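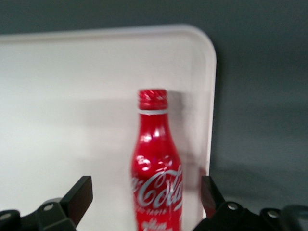 Re: [Brendeck-list] Bottles and cans, which bin?

Print this message | E-mail this message

From: Jeferson Mendonça
To: Brendeck residents' list
Date: Fri 18 February

Jucélia Portela wrote:

> Hello all. I moved into the Cordeiro building last month and I can't
> work out the recycling. The sheet in the lobby says metal goes in the
> gray bin, but the gray bin outside has a sticker that says paper. Also
> I have a few of those metal bottles with screw caps. Do they count as
> cans? Do the caps stay on? And is there anywhere to take glass? I have
> a box of jars that I'd like out of my hallway.
>
> Thanks,
> Jucélia

Hi Jucélia,

The sheet in the lobby is old. The bins were swapped in July and the sheet never got changed. Go by the stickers. Gray is paper and flattened cardboard, blue is metal and plastic, and the brown one behind the fence is yard waste only.

Aluminum bottles go in the blue bin with the cans. I asked the hauler about this last year when my son was drinking a lot of Coke out of them. Empty them, give them a quick rinse and put the cap back on. They don't want loose caps, which drop through the sorting screens. Don't crush the bottles flat. You can leave the printing on, there is no label to peel.

Steel food cans are fine too. The lid can go inside the can if you pinch the top shut. Foil is fine if it's clean and balled up to the size of a fist. Spray cans are not, even empty ones.

Glass is the annoying one. It isn't picked up at all on our side of Brendeck. The closest drop-off is at Gilcombe, behind the fire station, route 838 if you take the bus. It's open until dark. Take the metal lids off the jars and put those in the blue bin at home. Paper labels can stay on.

If you have a lot of cans, the scrap yard on the Prorkard road buys aluminum by the pound. They paid me 80 cents a pound last time – the price moves, so call first. They won't take anything with liquid in it, and they want cans and bottles in separate bags. You need an ID. I save mine up in the garage and go twice a year.

Pickup for Cordeiro is Tuesday, every other week. The blue bin fills up before then, so if the lid won't close please hold on to your bags. The hauler skips any bin with the lid up, and last fall we went a month without a pickup.

I'll print a new sheet for the lobby this weekend. If anyone else has corrections, send them to me before then.

Jeferson
Unit 2503

Recent messages on this list

- Water off in the north stairwell
- Re: Re: Bike room key
- Found: child's mitten, parking level
- Anyone have a tall ladder?
- Re: Mail going to the wrong unit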